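4.2 The open day at Veltness

The second part of the evaluation was carried out during the open day of the Veltness technical school in August. We have chosen this occasion for a simple reason. In the laboratory the same few persons work with the arm every week, and they know already where to stand, when to wait and which objects the arm handles well. A visitor does not know these things. We wanted to see what a grasping demonstration looks like when it is run for people who have come in from the corridor, often with children, and who stay only a short time.

The demonstration was placed in the smaller of the two teaching rooms on the ground floor. The arm was fixed to its usual base, and a line of tape on the floor marked the distance which visitors had to keep. One operator sat beside the table with the stop button, and a second person stood with the visitors and answered their questions. The controller was the Otum software in the version described in Section 3, without any change for the event. The motion speed was set lower than in the laboratory trials. This decision was made for safety, but several visitors told us that it also made the movement easier to follow.

The room was open to the public for 2 hours. During this time the system received 154 grasp requests. A request means here that a visitor selected an object on the touch panel and the operator confirmed it. The requests which the operator refused, mostly when a child was leaning over the tape, are not included in this number. The laboratory set used for comparison contains 2,933 requests, collected with the same arm and the same controller over the preceding months. The two sets are of very different size, and we therefore do not compare them by statistical tests. We report only what we observed and what the logs allow us to say.

The first observation concerns the choice of objects. In the laboratory the order of the objects is given by a list, so each of them appears equally often. The visitors did not behave in this way. They preferred the things they know from their own kitchen or desk, and they returned to the same thing many times when the first attempt looked difficult. The foam blocks from the Segura set, which we had prepared with much care because they are easy to grasp, were selected very seldom. One visitor explained to us that a block is not interesting, because everybody can see it will work.

The second observation concerns the waiting time. The planner needs a pause before each approach, and in the laboratory this pause has never been discussed. At the open day it was the most frequent subject of questions. Many visitors believed that the arm had stopped because of an error. After the first group we asked the second person to announce the pause aloud, and the questions became fewer. We consider now to add a small light on the base for this purpose.

The view of the wrist camera was shown on a monitor which faced the visitors. Figure 9 gives one such view.
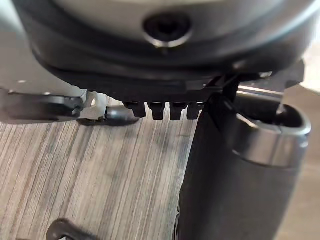
Figure 9. View of the wrist camera during the open day at Veltness.

Round objects with an open top have been a weak point of our method since the first trials. The depth estimate is often poor along a shiny edge, and the fitted circle can then move away from the true center. The dark container in Figure 9 is of this type: its body is matte, but the silver rim reflects the light in bright streaks. The vertical finger is in contact with the side of the container, while the rim and the dark opening remain in view. For the visitors such a view was useful, as the monitor let them see a contact that the wrist hides from most positions behind the tape. For our own analysis we mark the contact by hand in the recorded views and compare it with the contact point stored by the controller.

After the event we discussed the results with our partners at Burnotetti, who are responsible for the training of the operators. They suggested that the second person should have a short written text for the explanations, so that every group hears the same words. We agree with this suggestion. The text will be tested at the next open day, together with the light on the base, and the touch panel will show the objects in a different order for each group of visitors.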